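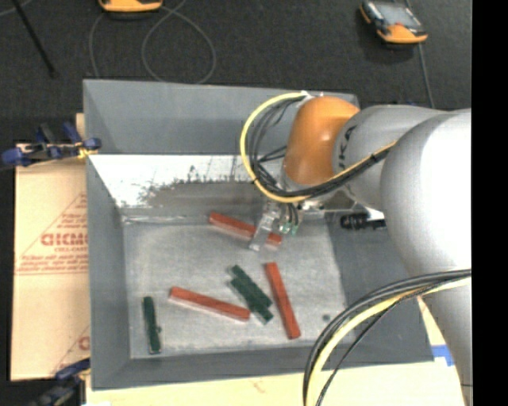
Witold Wysocka has been sold bin picking four times in his career, and he keeps the brochures in a drawer. The newest is for Lis, the picking package from Nornus, which has been on trial at his Hurkstead plant since October. I went to find out whether it would join the others.

"It picks," he said. "I'll give them that. The question is what I'm paying for."

What he would be paying for is a subscription. Lis comes as software, a gripper and a support plan, and the customer supplies the arm. Nornus says the system can learn a new part in an afternoon. Wysocka wanted to know whose afternoon.

"Theirs or mine? Because the first time, it was two of their engineers and one of mine, and mine went home at nine."

Ermelinda Sampaio, who handles accounts for Nornus, doesn't dispute that. The first setup is always the slow one, she told me, and the second part at Hurkstead went quicker. I asked how much quicker. She said she would send me the log, and she did, though it began after the cell had been calibrated.

The trial uses a gray bin and plain sticks and blocks in red and green, and this is where my own doubts start. Loose shapes that touch and lean on each other are a fair test of whether a gripper can get in and out. They're a poor stand-in for the stamped brackets Hurkstead ships, which are oily and hook together. Sampaio called the sticks and blocks "a baseline." Wysocka called them "toys," then took it back a little.

"You have to begin somewhere. I just don't want to end there."

The figure Nornus likes to quote is 1066 picks in one shift. Seo-ah Hong, the technician who runs the cell, was there for that shift and says the number is right. She also says it includes second tries.

"If it drops one and goes back for it, that's two picks," she said. "I would write it down as one pick and one problem."

Her own test was smaller. She ran 200 parts, counted only the ones that left the bin on the first attempt, and got 76 percent. Sampaio said that run used an older version of the software. Hong said it was the version they had been given.

What does Hong like about it? She thought for a while. The restart is simple, she said, and she no longer has to call anybody when it stops. The cables bother her. They loop out over the bin by the wrist, and she would like to see them tied in closer before anyone talks about running nights.

Wysocka is also looking at Moden, which costs more up front and has no monthly fee. He hasn't seen it run on his brackets either. Nornus has offered him 5 more weeks at no charge, and he has asked for one change to the terms: his parts, in his bin, with Hong keeping the count.

Sampaio said she was taking that back to her office. When I called again, she was still waiting for an answer.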